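The Trivosari overshirt returns in May

Monday, April 3, 2023

The Trivosari overshirt goes back on sale in the first week of May, in three colours and with a few changes to the pattern. Readers who have been with us for a while will remember the first version, which sold out before we had finished photographing the olive. We have been asked about it more than anything else we make, so this month's main item is given over to what is the same, what is different, and how to get one.

First, the cloth. The original was cut from a cotton twill that our supplier stopped weaving last year. We looked at a number of replacements over the winter and had samples made up in four of them. Two were too stiff at the collar. One was very nice to handle but went shiny at the elbows after a month of wear, which is a poor result for something meant to be worn over everything else. The fourth came from Plarel, a mill we had only bought shirting from before, and that is the one we have gone with.

The Plarel cloth is a cotton and linen twill at 218 grams per square metre. That makes it a little lighter than the old one. It has less of the flat, dry feel that the first version had when new, and the linen gives it a slight unevenness that shows most in the paler colour. It creases. We would sooner say so now than have people write in afterwards. The creases fall out of the body fairly well if the shirt is hung up overnight, but the inside of the elbow will keep its lines until the next wash.

Colours are navy, tobacco and a pale stone. Olive is not in this batch. We had a dye sample made and it came back much greener than the old one, closer to a school uniform than we wanted, and there was no time to have it done again. It may follow in the autumn if the second sample is better.

Changes to the fit

The body is the same width as before. The sleeves are slightly longer, which was the most common request, and the cuff has a second button so that it can be worn snug or loose. We have also moved the chest pockets down a little. On the first version they sat high enough that a phone in the left pocket would knock against the collar point when you bent over.

Sizes now run up to a 48 inch chest. The larger sizes have been drafted separately, with more room across the upper back and a longer body, and were tried on several people before we signed off the pattern. If you are between two sizes, take the smaller one for wearing over a T-shirt and the larger one for wearing over knitwear. If you bought the first version and were happy with the size, order the same again.

The armhole has been cut a touch higher. It sounds like the wrong thing to do to a layer that goes over other clothes, but a lower armhole drags the whole shirt up when you raise your arms, and this one stays put.

Buttons, thread and the rest

Buttons are corozo, from Viklund, in a matt finish. The first version used a polished button that was handsome in the hand and looked far too dressy on the shirt. The new ones are dyed to match on the navy and the tobacco. On the stone we have used a mid-brown, after a long disagreement in the office about whether it ought to be cream. There is a spare of each size sewn inside the left side seam.

Seams are felled throughout, with a bar tack at each pocket corner. The label has moved from the collar to the inside of the placket. Several people told us that the old one scratched, and they were right.

Washing and keeping it

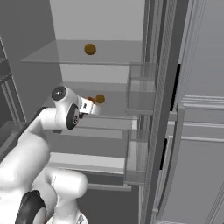
The overshirt can be machine washed at 30 degrees, inside out, with similar colours, and should be dried on a hanger away from direct heat. Please don't tumble dry it. The cloth has been washed once before cutting, so shrinkage should be small, but linen will always move a bit in a dryer and the sleeves are where you will see it. When it comes to putting it away, it can be hung or folded. Hanging is easier on the collar. If you are short of rail space, fold it in thirds and keep it on an open shelf, and a run of shelves built into a plain grey unit like the one shown above does the job perfectly well for shirts and knitwear alike. Leave a gap at the back of the pile and put the heavier things at the bottom. We don't recommend vacuum bags for any cotton and linen mix, as the folds set hard and need a lot of steam to shift.

Iron it while still slightly damp, on the reverse, with the iron at the cotton setting. The collar and cuffs are fused with a light interlining and will look better for a quick press. The body can be left alone unless you prefer it flat.

The navy will lose some colour over the first few washes. This is normal for the dye and it settles down. Keep it away from pale upholstery until it has been washed at least twice, and don't wear it over a white shirt on a wet day in the first week.

Price and numbers

The overshirt is £95, the same for every size. We have had to think harder about this than usual. The new cloth costs more by the metre than the old one did, and the workroom has put its rates up, quite reasonably. Against that, we are making more of them this time and using a simpler box. The old box had a ribbon and a card sleeve, and most people seem to have thrown both away on the day they arrived.

We are making 500 in all, split unevenly across the colours, with navy the largest share. The split is based on what people asked for in the reply slips to the winter newsletter. There will be no pre-order this time. Last year's pre-order caused a good deal of muddle with people changing size after the cutting had been done, and two parcels were sent to addresses their owners had moved out of. 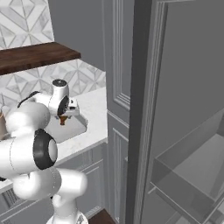

Newsletter readers will get a link by email the day before the general sale opens. It will work for navy, tobacco and stone, in all sizes, and there is a limit of two shirts per order. If you would like the email but are reading a forwarded copy of this newsletter, you can sign up at the foot of our home page. The link can be shared, though we would ask you to keep it to friends and family.

Exchanges are free within the UK for the first month, provided the shirt has not been washed. For orders from further afield we will cover the cost of sending the new one out to you, but not the return postage. Please put a note in the parcel with your order number and the size you want. We get several parcels each season with no note at all, and they sit on a shelf until somebody rings up.

Trying one on

Samples in every size will be at the Wollutum shop from the middle of this month. They are for trying on only and can't be sold, as some of them have been pinned and unpicked more than once. The shop is open from Tuesday to Saturday. Mornings are quieter. If you want to see how the shirt sits over a heavy jumper, bring your own, as the winter knitwear has now gone back to the stockroom and what is left on the floor is mostly merino.

Cloth swatches are also available by post. Each card has all three colours on it, in pieces large enough to hold up against a pair of trousers. There is no charge, but we have a limited supply of cards and will stop sending them when the shirts go on sale. The stone is the colour most worth seeing in person. On a screen it can look anything from grey to cream, and in daylight it is a cool beige with darker flecks where the linen yarn thickens.

If you have the first version

A number of people have asked whether the old overshirt can be mended with the new cloth. For elbow patches, yes, and we think the contrast in texture looks rather good. For anything that needs an invisible repair, such as a torn pocket edge, we still have a small amount of the original twill in olive and navy. There is none left in grey. Send a photograph of the damage first, with something next to it for scale, and we will tell you what can be done and what it will cost before you post the shirt.

Missing buttons on the first version can be replaced with the old polished type while our box of them lasts. You can also have the full set changed to the new matt ones. The holes are the same size, so nothing needs recutting.

Also this spring

The unlined cotton jacket is back in stock in most sizes, in navy only. The canvas belt has been delayed again by a problem with the buckles, which arrived with the prong a fraction too short to sit on the bar, and they have gone back to be remade. We hope to have belts in the shop by the end of May. The heavy socks are finished for the season and will return in September in the same colours, plus a dark green.

Questions about sizing or repairs can be sent by replying to this email. We answer in the order they come in, usually within two working days – a bit longer in the week of the sale.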